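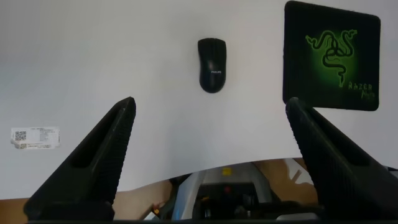 The Nineteenth Boat

I'd never sailed the Mosley Cup before, and I only got in because the Tromemier was short one body on the rail. My whole job was to be heavy on the correct side. I can do heavy.

There were 19 boats on the line that morning and we crossed it dead last, mostly because I was sitting on the mainsheet. The skipper didn't yell. She just looked at me, looked at the rope, and waited. I moved.

The Cup's been going since 1884, and the old-timers will tell you nothing good ever happened on the first leg. They weren't wrong! The wind quit halfway out to Bugti Rock and we all sat there slopping around like bath toys. Our tactician ate a sandwich. I asked if I should be doing something and he said yeah, breathe less.

Then the water went dark way over to the left – just a smudge, like somebody had breathed on it – and the skipper said, very quietly, "Tacking." Everybody else stayed put. Etirura, the big blue boat that wins every year, stayed put. I scrambled under the boom, whacked my knee, and got my feet over the side just as the breeze showed up.

Oh, we flew. I had spray up my nose and I was laughing like an idiot. We went around the rock second, with Etirura's whole crew staring at us, and for 900 yards I was the best sailor in the world.

They caught us on the run home, of course. We finished fourth, and I lost a shoe.

"Same time in March?" the skipper said while we were folding the jib.

I said I'd have to buy shoes.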